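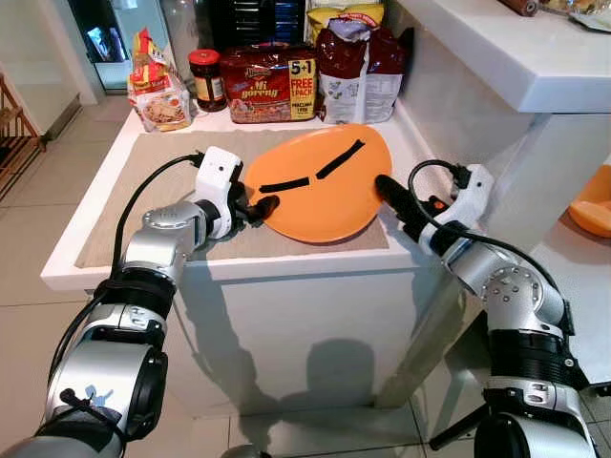 Orange plate on the mat, both grippers at the rim.

Thursday

Plate day again. I was at the controls from 9:30 until a little after two, with a break for lunch. The task is the same as on the sheet from Stevbridge: bring both arms in from the sides, take the plate by the rim, lift it level, hold, set it back down on the placemat. It sounds like nothing when you write it out.

We had 109 good runs when I sat down. I wanted to get to 150 and did not. The left arm is fine. I can put that finger on the rim and leave it there. The right one has the longer finger, and I keep coming in too low with it, so the plate slides toward the left gripper before I have closed anything. I threw out every run where it slid. The Fliken people say to keep the bad ones and label them, but our sheet says discard, so I discard.

After lunch I tried something different. I brought the left side in first, waited for it to settle, then brought the right in slowly. Before that I had been moving both hands together the way I would pick up a plate myself. One at a time is slower and feels wrong, but I dropped a lot fewer. I do not know yet if the policy will learn the pause too. If it does, we will get a robot that stops and thinks for a second before every plate. I wrote that in the log as a question for next week.

My wrists hurt by one. The Aksoy handles are stiffer than the old pair and I grip them too hard when I am concentrating. I need to lower the stand a notch before I start tomorrow.

I left the groceries along the back of the island as they were. I moved them once in May, between runs, and the whole batch had to be split in two on the server. The noodles have been in every run I have recorded this week and I am getting hungry looking at them.

Uploaded to Flallance before I left. Episode 352 failed the first time with a timeout and went through on the second try. I still have to write up the change in how I do the approach, and ask if the earlier runs should be kept in the same set or put in their own.

Bus was late. Leftover soup for dinner.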